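Grenix Short Courses
Setting Up a Work Surface
Handout 4: mats, tape and lids
March 2023

Read this before the practical. You will need it again for the written log, so keep it with your other handouts from January.

1. The table

We use the light wooden tables in both rooms. The tops mark easily and anything with a hard rim will slide on them if pushed from the side. Wipe the top with a barely damp cloth, then a dry one, and leave it for 10 minutes before putting anything down. Tape will not hold on a damp surface.

Leave a border of bare wood where you can. It gives the tape something to stick to and lets you see if the mat has shifted. A border of 50 mm is enough on most sides. It need not be even all the way round.

2. The mat

Use a dark grey mat with a fine texture. Very smooth mats let a lid skate about, and a coarse one will rock it. The Gever mats come rolled and should be laid out flat the night before, face down, with a book on each corner. If the ends still curl, roll the mat the other way for an hour and try again.

Fix the mat with white tape. Start at the far edge, pull the mat gently towards you, then do the sides, and leave the near edge until last. Short patches will do at the far edge. The side that gets most of the leaning and reaching should have a long strip, running well on to the wood. Press each piece down from the middle outwards. Crumpled tape still holds for a session, but replace it when you have time - dust gets into the folds and it lifts.
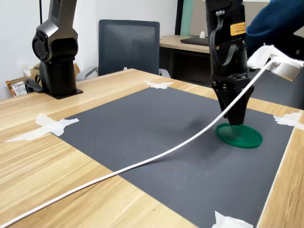 Fig. 1. Textured mat taped to a wooden table, with a green lid on the work surface.

Note in Fig. 1 that the long strip crosses the left edge of the mat. The wood is left bare along that side and at the far edge, with only a narrow strip on the right.

3. The lid

The first exercise uses one round, flat lid with a raised rim. A glossy lid shows finger marks and picks up reflections from the ceiling lights, so wipe it before each run. When you press on a lid, note in your log where the pressure falls. Pressing near the rim can tip it, and pressing near the centre usually keeps it flat.

Weigh the lid before you begin. The one in the Rundora set should read 116 g. If yours is well out, check the scale is on zero.

4. Cables

Cables that cross the table should lie flat, with no loops standing up. Check that they are not under the lid before you press down.

5. For next time

Write up one full set-up, no more than 1000 words, with a sketch of where each piece of tape went. Read the Nghiêm chapter on work surfaces, first half only. Bring your own roll of tape.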